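Recording a desk tidying task with two hand-held grippers

Part 2 of the Gondau notes. Posted Saturday, September 19, 2020, by Teresa Fahy

The task is simple to state: small things lying on the desk go into a clear plastic box. You do it yourself with a gripper in each hand, and the recordings become training data for the arms. Finish the calibration in part 1 before you start.

1. Set the box down within easy reach of both hands. Scatter the items on both sides of it.

2. Start the recorder and hold both grippers still over the desk for 2 seconds. Cesavel uses this pause to line up the two tracks.

3. Pick up one item. Close the fingers until the pads stop moving, then lift. Do not squeeze further.

4. Carry it over the rim and lower it. For tall tubes, keep the fingers closed until the base is down inside the box. 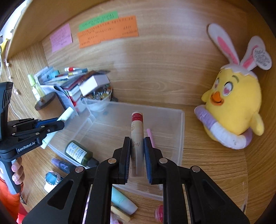
Longo asked whether the second gripper can be put down while the first one works. Keep it in your hand. If it leaves your hand, the left track has a jump in it and the episode gets thrown out.

5. Open the fingers slowly and back straight out. Pulling sideways knocks over whatever you just placed.

6. Go on to the next item. Change the order every episode, and change which hand goes first.

Things lying flat are harder. Come in from above with the fingers across the short side of the item. If the box tips or slides, leave it where it ends up and carry on, as the policy needs to see that too.
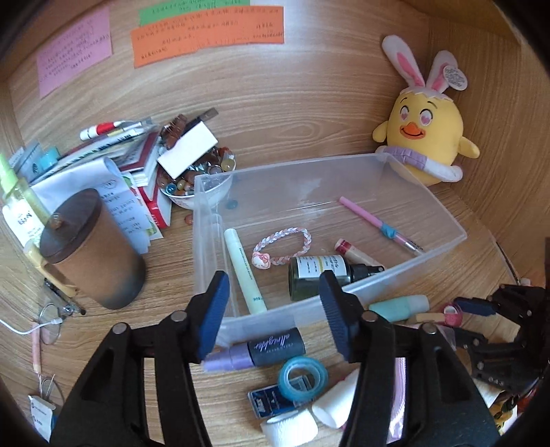

Plirberg wrote in to say that 200 episodes were enough for bottles but thin pens still failed half the time, and that going up to 380 with more pens in the mix fixed most of it. I would start with the pens next time.

7. Stop the recorder only after both grippers are clear of the box. Check the file length before you reset the desk.

Part 3, on trimming and upload, will be up in October.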